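Toy Swap at Urkness Hall: your questions answered

What is the toy swap?
It's a morning where families bring toys their kids have grown out of and go home with something new to them. No money changes hands, and it's a lot of fun!

When is the next one?
November 22, 2014, in the main hall. After that we take a break over summer and start up again in March.

How many toys can I bring?
Up to 11 per family. You'll get a token for each one, and a token gets you any toy on the tables (big or small, we don't fuss over value).

What sort of toys do you take?
Almost anything clean and complete. Building bricks always go quickly, and so do puzzles, dolls, trains and dress-ups. We love seeing old favourites turn up!

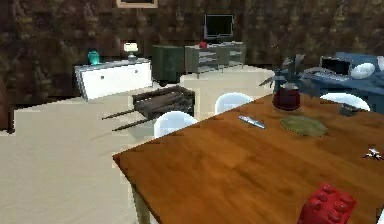
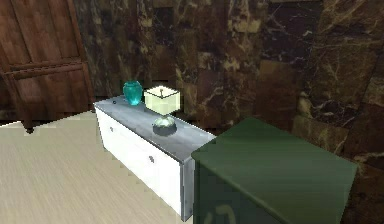
What can't I bring?
Please leave soft toys, bike helmets and anything with a recalled battery at home. If a puzzle is missing a piece, write it on the lid and we'll pop it in the free box.

My child is only 2. Is there anything for babies?
Yes! Rima Khasawneh runs the under-fours corner, with rattles, stackers and bath toys. Prams are fine in there.

Do my tokens expire?
No, hang on to them. We still get a few of the old green ones and we honour those too.

Can my child choose by themselves?
Please let them. Half the joy is watching a kid agonise between a dinosaur and a cash register.

Who do I ask if I'd like to help?
Munther Fakhoury does the roster. Set-up takes two hours and there's always cake.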